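Filed under: Talks & Handouts / Blogging / Comments

Keeping a Comment Section Going on a Small Blog
Speaker notes, Senga Niven
Prastau Bloggers' Meetup, 9 November 2023

Slide 1. Title

Say hello, say the name of the blog (Skutero, mostly soup and bread, some garden). Mention the handout is by the door. Talk is 45 minutes including questions, so keep the intro short.

Ask for hands: who has a blog with comments open? Who closed theirs? Who closed them and opened them again? I'm in the last group.

Slide 2. What I looked at

I went back through 151 posts and read every comment. There were 1258 of them, my own replies included, spam left out. It took most of a month of evenings. I wanted to know which posts got a conversation and which got a row of "great post!" and nothing else.

Don't read the table out. People can see it on the handout.

Slide 3. The hop years

A lot of people in the room will remember blog hops and link parties. Explain briefly for those who don't: a host puts up a list, you add your link, you visit a few of the others, follow them and say hello.

My best months for comment numbers were all hop months. My worst months for real comments were the same ones. Typical comment: "Stopping by from the hop, new follower, hope you'll visit me back." Nothing wrong with that, and I left plenty of them myself. But when I checked, hardly any of those people had mentioned the recipe.

Exception to mention: Despina Matić found me on a hop and she is still commenting. She asked if the rye loaf could be made in a smaller tin. I answered, she tried it, she came back and told me how it went. Show her first comment here (she said I could use it).

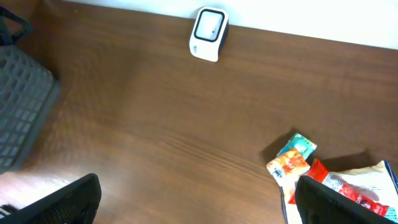 White device with a square screen, by the wall.

Slide 4. Who comments

Once I took out the hop visitors, there were 37 people who had commented on more than one post. That is the whole community. It felt small when I first wrote the number down. Then I thought about having that many people in my kitchen.

Points to make:
- Write for the ones who come back. You know what they cook and what they can't get at the shops.
- Learn the names they sign with and spell them right.
- If a regular goes quiet, leave them be. Two of mine came back after more than a year and I'm glad I hadn't made a fuss.

Slide 5. Replying

This is the main part of the talk. Slow down.

For the first two years I replied to everybody the same day. Then I got behind, felt bad, and stopped replying at all. I think a lot of blogs die that way, with the owner embarrassed about old comments.

What I do now is reply twice a week, with a cup of tea and a timer. Questions get answered first. Corrections next. After that, anybody commenting for the first time. If the timer goes off before I get to the nice short ones, they wait until next time or don't get a reply.

Old comments: answer them anyway if there's a question in them. I answered one about freezing leek soup fourteen months late. The person had moved on, but the next reader with the same question will find it there.

Read out the two sample replies from the handout. First one is "Thanks so much!" Second one is "Thanks. Did you use the dark flour or the light?" The second got an answer and four more comments under it.

Slide 6. Asking a question at the end of a post

The usual advice is to end every post with a question. I tried it for a whole winter. "What's your favorite soup?" got two replies. "Does anyone put the beans in before the potatoes?" got nineteen, and a mild argument.

So ask something small that you want to know yourself. If you don't have one that week, skip it and just end the post.

Biljana Radulović puts her question in the middle of the post, next to the step it belongs to. I've started copying her. Give her credit and ask if she wants to add anything, she should be in the second row.

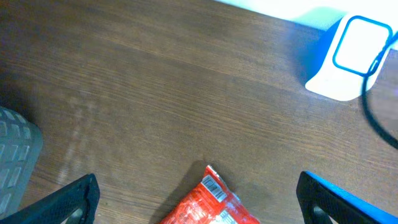 Tabletop, brown grain with a pale patch.

Slide 7. Spam and the other kind

I use Vistelex for the comment box and it catches most of the junk. What gets through is the polite spam, the kind that praises your "informative article" and has a link to roof repair in the name field. Delete it. I used to leave the link off and keep the compliment, which was vanity.

Rude comments: I've had very few. My rule is that you can be as rude as you like about the bread and not at all about another reader. It's written in one line over the comment box. I have used it three times.

Moderation settings: first comment held, after that they go straight through. Check the held folder when you sit down to reply. I once left Fotini Margaritis in there for six weeks, and she had written four paragraphs about her grandmother's lentils.

Slide 8. Things I stopped doing

- Numbered badges for top commenters. Two people competed and everyone else left.
- Giveaways that need a comment to enter. Lots of comments, all of them "pick me."
- Closing comments after thirty days. Bread questions come in at all times of the year.
- Visiting back out of duty. I visit the blogs I want to read, and I leave a comment when I have something to say.

If time is short, skip this slide. It's all on the handout.

Slide 9. Questions

Likely ones:

Do comments help with search? Don't know. I haven't seen a difference and I haven't looked hard.

Should I move everything to social media? Some of my readers aren't on it. I keep both, and I paste the good answers back into the post so they don't get lost.

What if I get no comments at all? Go and leave some on other small blogs, proper ones, about what they wrote. It took me a whole spring before anyone came over.

Last thing: Tiruwork Kumsa has the sign-up sheet for the December meetup, which will be at the Stojanovska cafe again. She needs two more people to bring a post for group feedback. Put the chairs back along the wall before leaving.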